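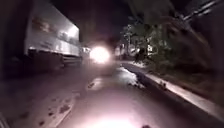
Visit report: night delivery trial and test flat, Mirani site
October 6, 2022

The robot's own lamp throws a pale pool of light on the road directly in front of it, and everything beyond that pool depends on what else happens to be lit. In the lane there was a white box trailer parked on the left, a raised kerb on the right, and a headlight coming the other way. Most of the questions I had brought with me were to do with gripping and lifting. After the first leg of the evening I had crossed out half of them and written new ones on vision.

Mirani opens its site to outside visitors twice a year, the other date being in January. The visit has two parts: a delivery run on the service lane after dark, and a tour of the test flat and the mock shop floor indoors. I attended to find out whether any of the work shown could be handed over to a machine without a person standing next to it. Our own interest is in small shops, where the same member of staff takes in a delivery, breaks down the boxes, fills the shelves and mops up.

1. The lane

The run is 300 metres from the stores building to the back door of the test flat. The carrier is a wheeled unit made by Morkitz, with a front lamp and a closed load box. It is given a destination and left to choose its own line along the lane.

The hard part of the job is glare. An oncoming headlight fills the centre of the view and takes the vehicle behind it out of sight altogether. A person walking towards the same light would look down at the kerb and carry on. The carrier does something similar: when the middle of its image is washed out, the software gives more weight to the kerb line, which stays visible in the light of the lamp. I thought this sensible, and it is cheap.

Wet asphalt is the second difficulty. A glossy patch reflects the headlight and can be read as a second light source, or as a hole. Dark blotches on the road are the third, as a stain, a leaf and a small solid object look much alike in a grainy image. The current rule is that anything unclear counts as solid until the carrier is close enough to decide. The cost is speed. On the run I followed, the carrier took 21 minutes to reach the door. I walked back in under five.

It did arrive, with the load upright. No one touched it on the way, although an engineer followed it with a stop button throughout.

2. The test flat

The flat has a kitchen, a bathroom and one bedroom. Alaric Sorensen, who runs the indoor programme, took us round and was open about what had been left out of the demonstration. The arm in the kitchen is a Bindska unit on a rail above the worktop.

Loading the dishwasher: plates and mugs were handled well. Cutlery was picked up one piece at a time and one fork was dropped. Pans are not attempted.

Wiping the worktop: good on a clear surface. The arm will not lift an item to wipe beneath it, so someone has to clear up first, and clearing up is most of the job.

Folding: towels only. Seven were folded while we watched, all of them square enough to stack. Shirts are planned.

Bringing in the delivery: not shown. The carrier stops at the door step and a person lifts the load over it. I asked whether the two machines exchange any information and was told that they do not yet. Sorensen put the handover at the top of his list of open problems, ahead of folding.

3. The shop floor

Gollaria supplies the shelving and the scanning unit here. Scanning for gaps on the shelf was the most finished thing I saw all evening. The unit went along 646 product facings and produced a list of what was missing. I checked one bay against the list by eye and found no errors.

Filling the gaps is another matter. The arm on the shop floor can place boxed goods from an open tray. It can't open the outer carton, and it can't turn a bottle so that the label faces forward. Soft packets were kept off the shelf for the visit. A member of staff prepares each tray, and I would want to see her time counted before accepting any figure for labour saved.

4. Findings

Ready for use with light supervision: shelf scanning.

Usable if the building is adapted to suit: dishwasher loading without pans, towel folding, and delivery over a short private lane with no step at the end.

Not ready: general tidying, carton opening, mopping (the mop was under repair), and delivery on any lane where people are likely to be walking in the dark.

On the last point I would like to go back. In the far part of the lane there were upright shapes among the trees that I could not identify myself – post, trunk or person – and I asked how the carrier would class them. The answer was that anything beyond the kerb is ignored unless it moves. I have asked Mirani for the stopping distances on wet asphalt and for the speed at which that rule is tested.

Visitors should bring a coat and flat shoes for the outdoor leg. Parking is by the stores building.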